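MEDIA RELEASE
15 April 2019

Eltidus Robotics Club to stack blocks in public, on purpose

The Eltidus student robotics club will open its doors for the Costache Block Challenge, a contest in which machines costing more than a decent used car try to do what most toddlers manage before morning tea.

The rules fit on one page. Teams get a table, a robot arm and a handful of coloured cubes. The arm must pick up each cube and set it down inside a rectangle drawn in marker, without help from human hands. Points are awarded for neat placement, and taken away for anything that lands on the floor.

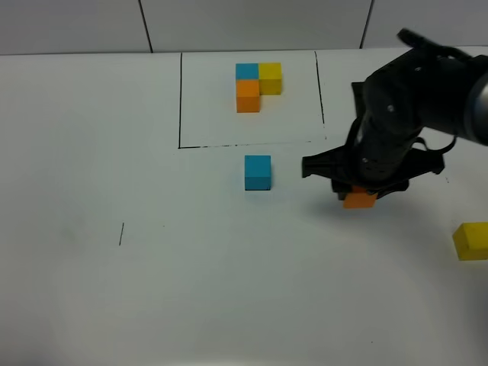
An orange cube in the gripper during club practice, with three more cubes grouped inside the marked rectangle.

Students have been at it since January, working after class on a program they call Cito. The name is Latin for "quickly" and was chosen before the first run. The code now stands at 611 lines, a good many of them comments, and a few of the comments are fit to print.

The club has spent 4 terms learning that a robot does exactly as it is told, and that telling it is the hard part. Early versions of Cito were keen to grab cubes that had already been placed. Later versions were so careful they would not grab anything. The students say the current one sits somewhere in the middle, depending on the light.

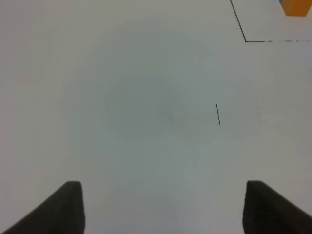 Cito's biggest job is working out where things are, and it gets by on less than you might think. Each team must write its own code for finding the target area, and no stickers or printed codes are allowed on the table. From the wrist camera, the outline can come down to a single corner at the top of the view, with a bit of orange inside it and a lot of bare white table everywhere else. One side of that corner fades into dashes as it goes, so the students have also become well acquainted with the behaviour of marker ink. Requests for a ruler have been noted.

The challenge is backed by Oletti, a local parts supplier, which has put up $4,000 for the club program. Half of that, $2,000, is set aside for spare parts – a figure the students consider hopeful.

Families and other schools are welcome to watch. Entry is free, and there will be a sausage sizzle, cooked entirely by people.

Media enquiries: Eltidus Robotics Club, care of the school office.

ENDS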